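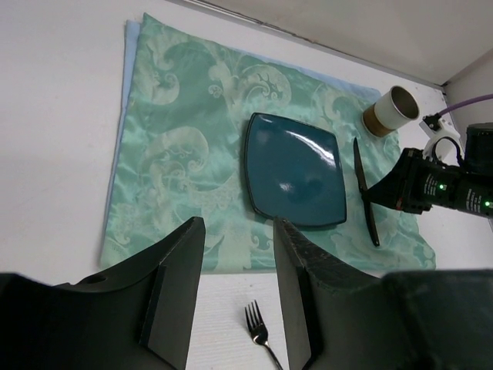 Table setting with plate, knife, fork and cup at the Priklow workshop. Photo: Drelodon

2 min read

Drelodon publishes build files for two-arm table-setting rig

PRIKLOW, February. Drelodon, a member-run group at the Priklow shared workshop, has published the full build files for Mistex, a bench-mounted pair of robot arms programmed to place tableware. The release includes wiring diagrams, a parts list, bracket drawings and the control code.

Mistex was assembled by Reto Riedl and Corina Imhof over two winters. Each arm ends in a two-finger gripper with parallel inner faces. Brackets and finger blanks were made on workshop equipment. Motors and controllers were bought new.

The published log covers 1344 placement attempts with plates, cups and cutlery. Of these, 347 were run on patterned cloth. Satin gave the highest error rate, mainly through glare and wrinkles shifting under the plate.

"Thin cutlery is the hard part," said Riedl. "A knife handle gives you very little height to close on, and a fork flat on the table gives you less."

Imhof rewrote the grasp routine in the current version. The arm now approaches at a shallow angle and stops before contact to check finger alignment. The change added almost 46 lines to the main control file.

Replacement fingers can be fitted with a hex key. Cable routing remains a known issue, and a revised strain relief is planned for the next version.

The files are free for home and workshop use. Printed copies of the wiring diagrams are held at the Priklow front desk.

Contact: Corina Imhof, Drelodon, Priklow shared workshop

2 comments | 46 shares

Related
Mayrhofer bench supply: repair notes
Mistex parts list, revised
Priklow workshop: evening hours for February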